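Shared Notes and Reminders in a Team Chat Tool
Project report, Software for Small Teams
Sipho Jacobs and Severino Toledo

1. Background

In our course each group had to choose one feature of a work coordination tool and try to build a simple version of it. Our group chose reminders that are attached to a chat message. We had the idea because we lost many tasks in our own group chat during the first weeks. Someone wrote "I will send the draft tomorrow", other people answered with a thumb, and after two days the message was far up and we all forgot it.

We named the program Hulia. It is a small add-on for Bakov, the chat server that our department runs for student groups.

2. What we wanted to build

The user should be able to mark any message and say when it must come back. At that time Hulia posts the message again in the same channel, with the name of the person who marked it. We also wanted a list of all open reminders, so that a new member of the group can see what is still waiting.

We decided early that Hulia will not send e-mail. Severino was against this decision at first, and we discussed it for a long time. In the end we kept everything inside the chat.

3. How it works

The add-on is written in Python and keeps its data in one SQLite file. Every reminder has a channel, a message number, an owner and a time. A loop checks the file every 30 seconds and posts what is due. This is not elegant, but it was easy to test and easy to explain to the other groups. 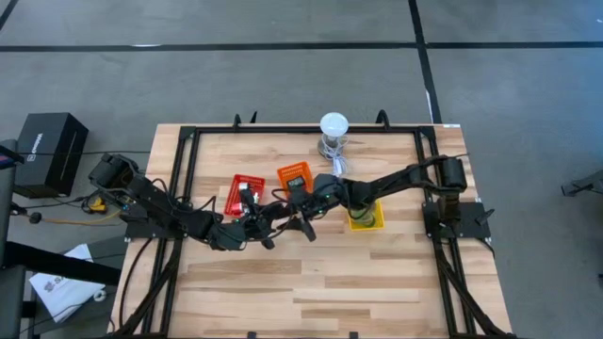 Fig. 1. Work table with two arms on a black frame.

The most difficult part was the time. Our first version understood only the full form with day and hour, and people did not want to type it. Then we added short words such as "tonight", "tomorrow" and "next week". For "next week" we had to choose a day, and we took Monday at nine in the morning. Two testers expected seven days from now, so the help text explains this point.

4. Test

We gave Hulia to three groups in the course, together 23 students. The test ended on October 23, 2021. In this time they made 32 reminders. Most of them were for meetings and for drafts, and 6 were deleted before they were due.

The Dlamini group used it the most. They asked for a "snooze" button, which we added during the test. The Heven group used it very little, and they told us that they already write their tasks on a shared page and do not want a second place. We think this is a fair answer.

One error was serious. When the server was restarted, Hulia posted some old reminders a second time. The reason was that we saved the "done" mark only after the next loop. Sipho corrected it the same evening.

5. What is left

Reminders that repeat every week do not work yet. We have the field in the database but no command for it. The list of open reminders also becomes hard to read when it is long - it needs sorting by owner or by date. We plan to finish the sorting in November and leave the repeating reminders for the next group, if they want to continue with our code.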